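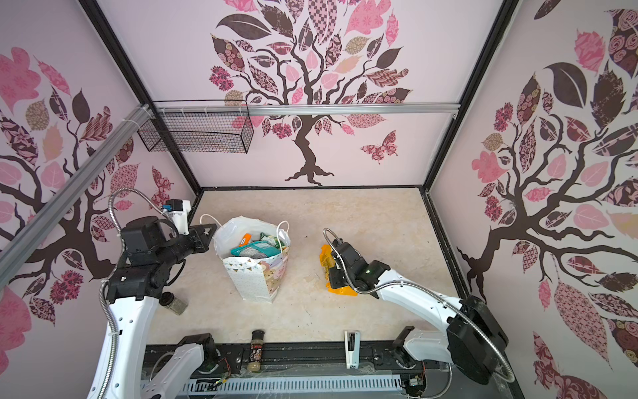 Photo: Hjalti Snorradóttir / Sterkia open day, Jakby

Quick notes, typed on the train back. Got to Sterkia for 2, queue already out the door. Entry 60 kr, coffee extra.

Question I came with: can these things put the shopping away yet? Sort of. Grabbing is fine. Knowing when to let go is the hard bit, said the chap from Kárason.

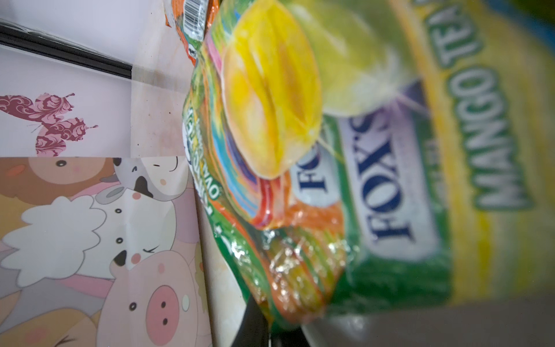 He reckoned sweets are worse than tins becuase the bag changes shape every time you touch it. They've done around 200 goes since April.
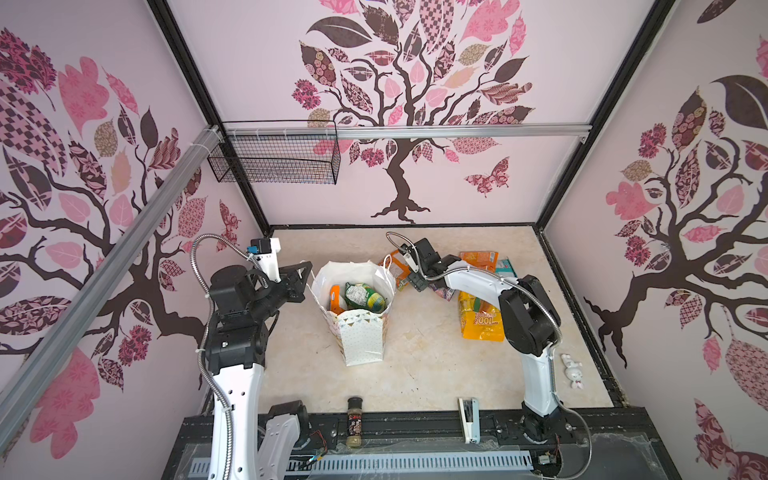 My own test is whether I'd trust one with my Betness shop. Not yet. A paper gift bag with rope handles or a scalloped top is one thing, and crisp-type packets lying about on a flat floor are kinder than my hall. Eggs? Didnt get an answer.

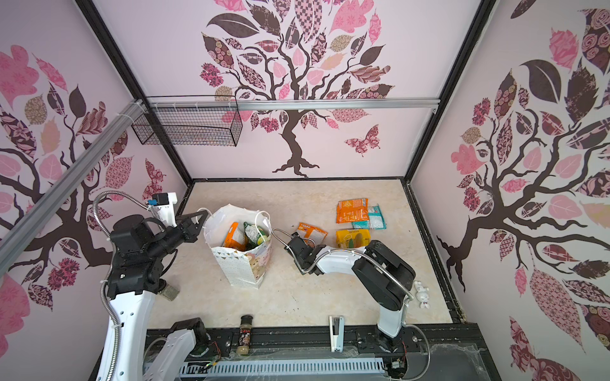

Left at closing, feet sore. Would go again.

We use cookies to improve your visit. Accept all | Manage settings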